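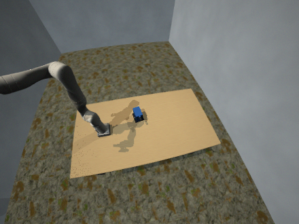
The simulated arm and the blue cube, from Saturday's open day at Ballcombe.

What a turnout! Around 50 of you squeezed into the Esuris lab to see how a robot arm gets its practice on a computer first, and Magdolna Pap kept the simulator going on the big screen all afternoon. Her program had run the reaching task 300 times before we got there, and she was happy to show us the clumsy tries as well as the good ones (the groans from the back row were wonderful).

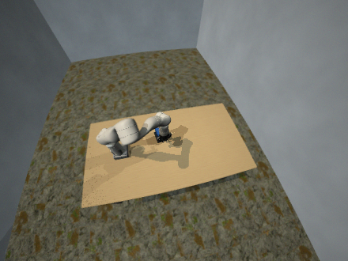 Zachary Marchand then explained how they change the lighting and the colour of things between runs, so the program doesn't get too used to one setup. I could have listened for another hour. Dale McIntyre's grandkids asked the best questions of the day, mostly about shadows.

The lab opens again in December, 2 to 4 pm. Put your name down with Lorna Crichton.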